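Projects > Clerano > README

# Clerano: a word list for people who repair baskets

Version 9. Replaces version 8, which had the word "wale" defined as "see wale."

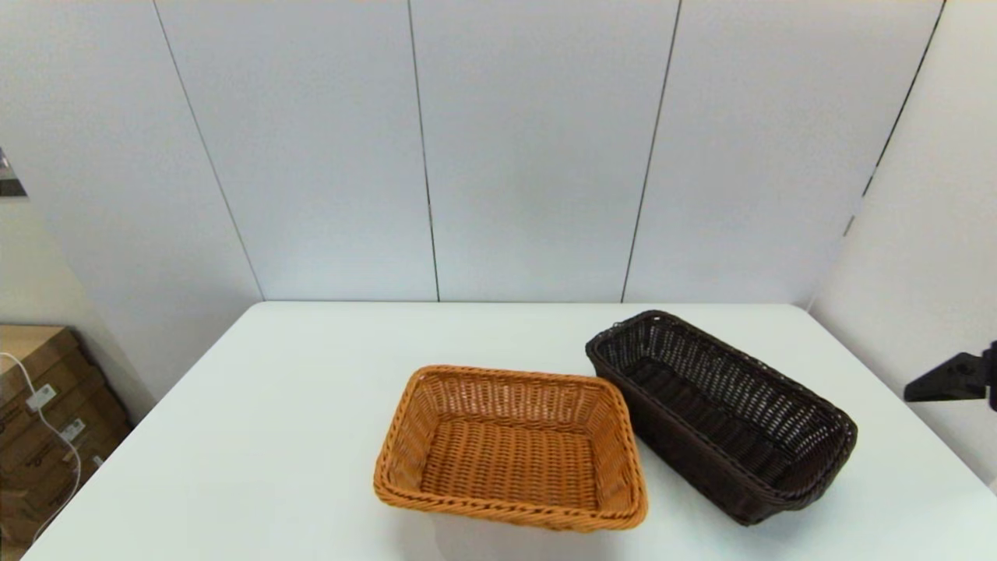

Clerano is a plain text list of basketry terms, with the spellings people use when they write to a repair shop. It started as a search aid for Firnel, a small mending business whose inbox was full of messages about "the twirly bit." The twirly bit is usually the border. On a basket like the honey-colored one, with a thicker braided or twisted edge going all the way around the top, customers have called it the rim, the lip, the rope, the plait, the crust and, in one case we have kept for morale, the hem. All of these now point to `border`. Whether a given border is braided, twisted or rolled is a separate field, and you are allowed to leave it blank.

## What's in it

- `terms.txt`: one term per line, tab, short definition
- `also.txt`: what people call it instead
- `regions.txt`: where a word seems to be used, if we know
- `fights.txt`: terms with two definitions that cannot both be right

The last file is the longest. We did not plan it that way.

Everything is lowercase except where a word comes from a place name. Plurals are left out unless the plural means something else. Hyphens were removed in version 2, put back in version 8, and are staying where they are.

## Where the words came from

Most came from letters and emails sent to Firnel, with names, addresses and family history taken out. The family history took the longest. A surprising number of people cannot describe a broken handle without first describing an aunt.

The rest came from the Khattak notebooks, 14 of them, bought as a job lot at a house sale. They are neat, dated and full of opinions. The writer had no patience for anyone who said "wicker" when they meant willow, and says so on most pages. We have kept the definitions and dropped the remarks, except in `fights.txt`, where they seemed at home.

## Wicker, rattan, cane

You will want to know how we handle these, so:

`wicker` is a way of making things. It is marked as a technique. People use it as a material, and `also.txt` lets them.

`rattan` is a plant, and the stuff you get from it.

`cane` is the outer skin of rattan, cut in strips, unless the person writing is a gardener, in which case it holds up beans.

If you are tagging your own records and can't tell which you have, use `unsure`. It is a real value and it sorts properly. Please don't guess from color. Stain exists, and so do tea and sunlight.

## Using it

Load `terms.txt` first, then `also.txt`. In the other order you will get a loop at "strand" and your search box will think about it until lunch. Tabs only. If your editor turns tabs into spaces, it will do this silently and you will blame us.

The Zerier plugin reads all the files except `regions.txt`. We have asked about this. They have a ticket.

## Known problems

- "Stake" and "rib" overlap. Some makers use one word for both, some use neither.
- "Slew" has a definition nobody at Firnel likes, including the person who wrote it.
- Chair seating is barely covered. Customers with chairs write shorter letters.
- "Randing" gets flagged by at least one office spam filter.
- Almost everything is English. There is a June branch with some French in it, spelled by ear. Do not merge the June branch.

## What it's not good for

Pricing, dating or settling an argument with a dealer. A term being in the list means somebody used it in writing. It doesn't mean they were right, or sober. It also won't tell you how to fix anything. For that you want a bowl of water, a bodkin and a free weekend, and there are books.

## Changes

Send corrections as one term per message, with where you heard it. Long messages are read eventually. Additions to `fights.txt` need both sides, even if you think the other side is ridiculous.

Last edited Tue 12 April. "Hem" is still in.

This site uses cookies to remember your settings. Accept | Manage

Contact | © Clerano word list | Back to top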